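**Wakness Tenants' Advice Service** | thread

1/ The security deposit is the subject our advisers are asked about most. Last year we handled 1209 inquiries, and 356 of them concerned money held back at the end of a lease. The posts below set out the guidance we give at the Colness office.

2/ Read the lease before giving notice. Look for the notice period, the address to which notice must be sent, and any clause on cleaning. Notice should be given in writing, and a copy should be kept.

3/ Provide a forwarding address on or before the day the keys are returned. Many of the late refunds we see were mailed to the apartment the tenant had just left.

4/ Request a walk-through with the landlord or manager. It should take place after furniture has been removed and while there is still time to put small matters right. Bring the move-in checklist and ask that both parties sign the new one.

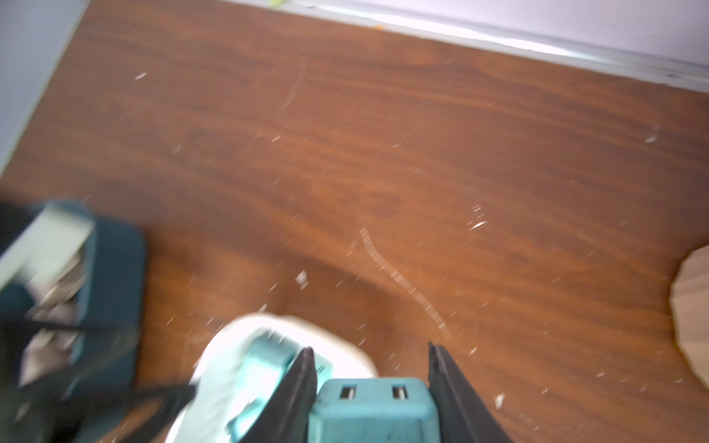 5/ Ordinary wear and damage are treated differently in most leases, and the line between them is the cause of most disputes. Faded paint and worn carpet in a hallway usually fall on the side of wear. Floors are harder to judge. A long, curved scratch in a glossy wood finish may be charged to the tenant unless it was recorded at move-in, so note its position and length on the checklist. Crumbs and dust are a cleaning matter and should be swept up before the walk-through.

6/ If a deduction is made, ask for an itemized list with receipts or written estimates. A single line reading "repairs" is not sufficient for our advisers to assess a claim.

7/ Tenants in Benik Court and the Adamczyk Building should note that their deposits are now held by the new management office. Letters sent to the former office will not be forwarded after November.

8/ Our sample demand letter is Form 47. Printed copies are available at the front desk in Colness, Room 907, from 9:30 a.m. Please bring the lease and both checklists to any appointment.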